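November, folding room, afternoon into evening

Picked up where the last entry stopped. The sage tablecloths are on both tables now, front and back. I didn't iron them. Fereshteh Najafi thought the creases would bother us when we judge whether a shirt is flat, and after an hour I think she is partly right. A crease in the cloth underneath shows through a single layer of thin knit and reads like a fold in the shirt. Under two layers it makes no difference. Leave them as they are for this batch so all the sheets match, and steam them before the next.

Garments today are the blue-purple ones from the Rernlow order. We washed them once on the short program and dried them on the rail. They went limp faster than the Bundia lot, which held its shape at the hem for several washes. The Rernlow fabric curls at every cut edge and the sleeve hems roll up toward the outside. If you lay one down and smooth it from the collar, the sleeve comes up again before you get to the bottom.

Starting position is "dropped," same as in the written method: hold the garment by any one point at chest height above the table, let go, don't touch it. I had been cheating a little by holding near the collar, because it lands better. Went back and redid those from a random point.

Order of work that went best:

Find a sleeve first. It is the one part you can recognize in a heap without lifting anything. Pull it out to the side, away from the bunched part, and leave it. Then look for the shoulder seam by following the sleeve in. Once the shoulder is found, the collar is a hand's width away. Bring the collar to the far edge of the table, then pull the hem toward yourself. Second sleeve last.

Going for the hem first is slower. On this fabric the hem and the sleeve hem have the same stitch and the same width, and twice I spread a sleeve thinking it was the body.
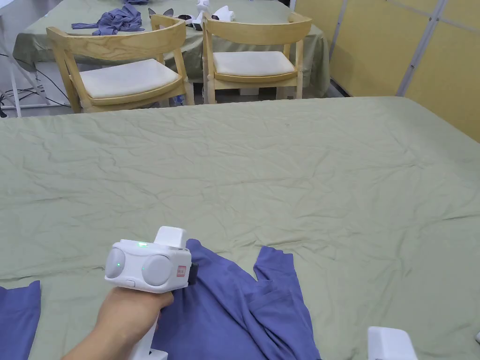

Notebook 2, p. 700

Tablecloth friction: the shirt drags on it. On the bare table a garment slides as a whole when you pull one corner and you end up chasing it. On the cloth it stays put and only the part you pull moves, so it opens out. Downside is that if you press while pulling, the tablecloth comes along too and you get a new ridge right where you are working. Lift slightly, then pull. Fereshteh clips the cloth under the tabletop at the near side. I tried without clips and had to straighten it after every few shirts, so clips from now on. They are in the tin with the safety pins.

The chairs between the tables: keep them pushed up to the back table with their backs toward the front one. Anyone working on the far side of the front table needs the standing room, and the curved backs catch a sleeve if you swing a shirt around. The cream seat pads mark easily. No shirts on the seats, even clean ones, and please no marker pens either.

Running total for the notebook is 1,239 garments laid out. The plan Wibisono sent over asks for 3,162 by the end of the series — possible if we do both tables at once and stop re-washing between rounds. I would still re-wash. A shirt that has been folded along the same line many times starts to fall along that line by itself, and then we are measuring the crease. Suggest swapping garments out after a fixed number of drops and washing a pile at a time.

Inside-out shirts: we have not agreed what to do. The method sheet says to fold as found. I have been writing "i/o" in the margin and folding as found. Fereshteh turns them right side out first and writes the extra step down. Either is fine but we need one way. Ask at the next meeting.

Folding itself gave no trouble. Sleeves in, sides to the middle, bottom up once, then again. The rolled edges hide inside the fold. The stack leans to the side where the collars are, so turn every other one around — I forgot for the first pile and it slid over on the shelf.

To get: more clips, a refill for the steamer, the wide roll of paper tape from Stesach if they still carry it. The narrow one won't stay on the bin labels.

Stopped at 6:40 p.m. Front table cloth still needs straightening before anyone starts.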